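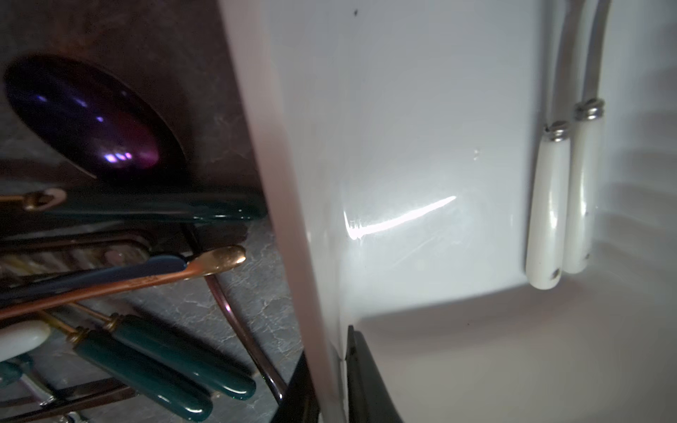 One Tray at a Time: The Great Cutlery Sort

May is drawer month at Kimska, and I have been looking forward to this one since we finished the spice shelf! If your kitchen is anything like mine, the cutlery started out as a set and then turned into a crowd. A few pieces with white handles, some copper ones you fell for, a rainbow teaspoon that came home from a picnic and never left. I love a mixed drawer. I just want to be able to find a fork in it.

So the method this time is very simple. Take everything out and spread it on the counter, all of it, even the odd bits from the back. Wipe down one plain tray and start with whichever family of handles you like best. I always begin with white ones, and I put them in side by side with the handles all pointing the same way. Even two pieces lying together in a clean tray will cheer you up, I promise.

Do go by handle first and by shape second. I know the usual advice is forks with forks and knives with knives, and you can get to that later, but when the whole lot is jumbled on the counter it's the color your eye picks up. White, copper, rainbow, plain steel (my steel pile is always the biggest). Once the colors are apart, the shapes take about a minute.

Big serving pieces are where most of us come unstuck. A large ceramic spoon takes up the room of several small ones, and everything else ends up lying across it or sliding underneath.

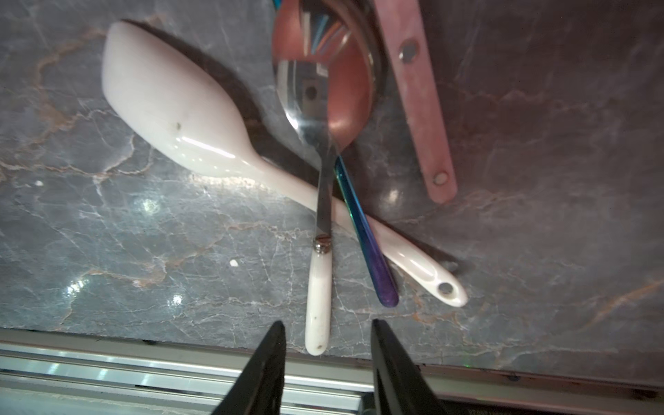 My own answer is to give the big ones a home outside the drawer altogether. A ceramic spoon with a hole in the end of the handle can go on a hook by the stove, and the same goes for anything flat and copper-toned that's too long for the tray. Mine hang next to the oven mitts now and I use them far more than I did before!

A word on those rainbow finishes, as several of you wrote in after the April letter. I wash mine by hand with a soft cloth and dish soap and dry them right away, and I keep scouring pads well away from them. Copper-colored spoons get the same treatment. The ceramic handles I'm fussier about, and they get laid down in the tray, never dropped in from a height.

If you're sorting along with us, send a note about your drawer and which pieces you couldn't part with. There are over 2,000 of you on the list these days (hello, everyone who came across from Genside!) and I read every note that comes in. Next up is the baking cupboard, so start hunting for the lids.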